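# Greifervergleich an der Waschmaschine, Februar

Drei Wochen lang haben wir zwei Greifersätze gegeneinander laufen lassen, die laut Datenblatt beide »haushaltstauglich« sind. Der eine kommt von Ovmont, der andere von Kodar. Ovmont nennt eine Greiferfolge von 1.000 Zyklen ohne Fehlgriff, Kodar spricht von »textiler Feinfühligkeit«. Mit solchen Angaben kann ich wenig anfangen, solange niemand dazuschreibt, was gegriffen wurde. Ein Schaumstoffwürfel auf einer Gummimatte ist kein Trikot.

Die Aufgabe war absichtlich schlicht: Wäsche aus einem Korb nehmen, in die Trommel legen, Hände wieder heraus. Angesetzt waren pro Satz 20 Durchgänge am Tag, gleiche Steuerung (Stulta), gleiche Maschine, gleicher Korb. Naomi Lema hat die Protokolle geführt, ich habe die Backen gewechselt und geschimpft.

Zuerst zu den Zahlen, auf die alle warten. Über beide Sätze hinweg kamen 287 gewertete Griffe zusammen. Mehr wären möglich gewesen, aber die Steuerung hat sich mehrmals beim Anfahren verabschiedet, und abgebrochene Läufe zählen bei uns nicht. Auf der Messe werden sie vermutlich auch nicht gezählt, nur steht es dort nicht dabei.

Zwei Backen pro Hand, parallel geführt, das ist bei beiden Herstellern gleich. Die Unterschiede liegen in der Schließkraft und im Belag. Bei glattem Sportstoff rutscht der Kodar-Satz, sobald er nur eine Lage erwischt. Der Ovmont-Satz hält besser, nimmt dafür gern den Korbrand mit. 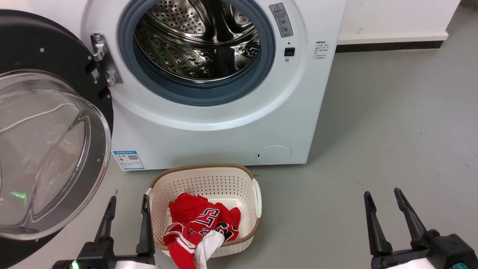
Schwieriger als das Greifen war das Loslassen. Ein Kleidungsstück, das halb in der Trommel liegt und halb über der Dichtung hängt, gilt für die Steuerung als abgelegt, weil die Backen offen sind und der Arm seine Zielposition erreicht hat. Für jeden, der danach die Tür schließen will, gilt es als eingeklemmt. Wir haben diese Fälle als Fehler gewertet. Ovmont hat uns schriftlich gebeten, sie als »Teilerfolg« zu führen. Das haben wir gelassen.

Auch die offene Tür macht Arbeit. Sie steht weit in den Raum, und der linke Arm muss um sie herum. Mit der Bahnplanung ab Werk ging das selten gut, erst nach 10 von Hand gesetzten Zwischenpunkten lief der Arm ohne Berührung. Danach darf aber niemand mehr den Korb verschieben — womit die Frage erlaubt sein muss, was an der Sache noch autonom ist.

Die Kopfkamera kommt von Woldegiorgis und ist eigentlich nicht Gegenstand des Vergleichs. Erwähnen muss ich sie trotzdem. Glänzendes Metall und gewölbtes Glas im selben Blickfeld mag ihre Tiefenschätzung nicht, die Werte in der Trommel springen. Ob ein Greifer danebenfasst oder nur an die falsche Stelle geschickt wird, lässt sich aus den Protokollen nicht immer trennen. Naomi meint, der Fehler treffe beide Sätze gleich und hebe sich auf. Ich bin davon nicht überzeugt, denn die Backen von Kodar sind kürzer und verzeihen weniger.

Eine Rangliste gibt es von mir deshalb nicht. Wer mich fragt, welchen Satz ich behalten würde: den von Ovmont, mit anderem Belag und ohne das Datenblatt.

Am Donnerstag laufen noch einmal beide Sätze, dann mit Frottee. Die Protokolle schickt Naomi auf Anfrage, die abgebrochenen Läufe sind darin getrennt aufgeführt.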